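Skorkumberg Building, Upper Floor
Safety inspection checklist with comments
Date of inspection: Wednesday, November 5, 2025
Sheet no. 1188

1. Exits and corridors
Main door opens fully: OK
Rear exit sign is lit: OK
Corridor free of storage: NOT OK
Comment: Four boxes of printer paper stand again in the corridor beside the Durrani office. I wrote the same remark in August. They must be moved into the store room.
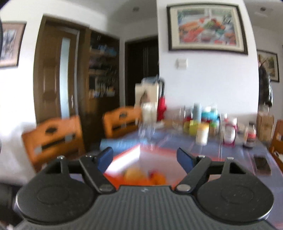

2. Furniture and floor
Comment: The floor covering near the rear exit has lifted at one seam, and a person can catch the shoe on it. It was fixed with tape in August but the tape does not hold anymore. Please order a proper repair. Where chairs stand around a table, as in the photo, they should be pushed in when the work is finished, so that the way to the door stays wide.
Floor seam: NOT OK
Shelves fixed to wall: OK

3. Food in work rooms
Waste bins with lid: OK
Fridge temperature: 6 °C, should be 4 °C or lower
Comment: Fresh fruit and vegetables may be kept in the rooms during the day, but must not stay overnight. 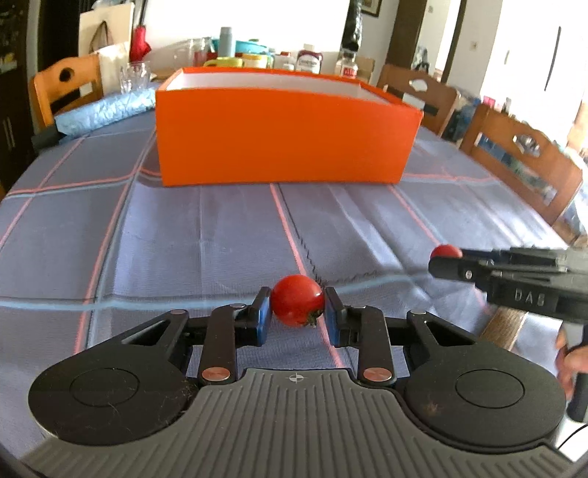 Item 3: cherry tomato.

The fridge in the tea kitchen closes badly. I have tried the door several times and the rubber seal is hard at the lower corner. The seal must be changed before next inspection. Until then, please do not keep milk in the door

shelf.

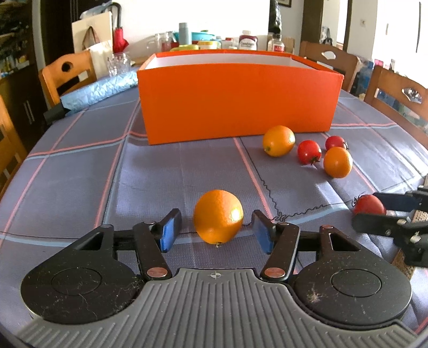 Also the kettle cable is too long and hangs over the edge of the counter. It can be shortened with a simple clip. The microwave is clean and its plug is good.

4. Fire protection
Extinguishers in place: OK
Extinguisher service label valid: NOT OK on 2 units
Fire blanket in tea kitchen: OK
Comment: The service by Herik is overdue for both extinguishers at the stairs. The alarm button at the stairs was tested and the bell was heard in all rooms.

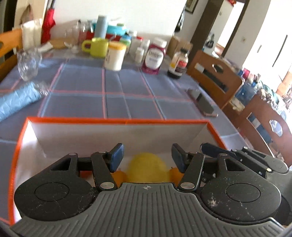 Kunik answered that the service visit is already ordered, and asked if the extinguishers can stay on the wall until then. Yes, they can stay, the pressure is in the green area.

5. First aid
Kit complete: NOT OK, burn gel missing
Eye wash bottle sealed: OK

Open points to be closed: corridor, floor seam, fridge seal, kettle cable, service labels, burn gel.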